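Small-item storage, part 3: the top of the bed method

The wardrobe in the back bedroom at Saltport has been finished since September, and the hanging side has needed no further attention. What remained was the category I have been calling residue: objects under 120 mm in their longest dimension that belong to no drawer. Hair ties, travel sachets, the odd bath toy, cloths of uncertain purpose. Left alone they migrate to the windowsill and then to the floor behind the radiator.

My previous system was a set of Ashworth drawer dividers. They are well made and I still use two of them for socks. For residue they performed badly. The cells are 3 inches square, so anything with an irregular outline ends up occupying two of them, and the drawer will not close over anything rounded.

The replacement is a shoe box. I had been keeping several on top of the wardrobe on the theory that they would be useful, and this is the first time the theory has been tested. A typical box takes a loose armful of small things without any folding, weighs very little, and can be lifted out whole when the shelf needs dusting. Cardboard also has enough friction that soft items stay where they are put.

The procedure is short. Put everything on the bedspread first. Put the box behind it, open, with the flaps up. Then fill from the back, soft items last. Working on the bed keeps the pile at a reasonable height and stops round things from rolling under furniture.
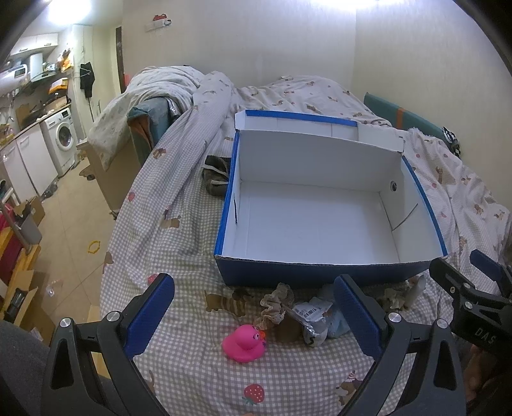 Should the lid be kept? Keep it if the box is going on a high shelf, where dust is the main problem, and recycle it if the box will live inside a closed cupboard.

Order of packing matters more than I expected. Rigid shapes such as a rubber duck go against a wall of the box, where they act as a stop for everything else. Plastic packages go flat on the floor, label up, so the text can be read without taking them out. Fabric goes on top and fills whatever is left. I tried the reverse order once, with fabric at the bottom, and the whole load shifted when I tilted the box to get it past the wardrobe door.

On labeling: I use Sternel paper tape and a soft pencil, on the short side only. Marker bleeds through. Jade Blackburn, who read the last post, wrote to suggest an index card inside the lid listing the contents. I tried this for the sewing box and gave up after the second revision — the contents change faster than the card does.

Dimensions, for anyone fitting boxes to a shelf. Mine has a clear depth of 279 mm and a clear height of 230 mm, measured with the door closed. Measure your own with the door closed as well. The hinges on the Feltgate carcass take up more room than the drawing suggests, and I had to move one box along to clear them.

Still to do: the shelf above the hanging rail, which is currently full of lampshades.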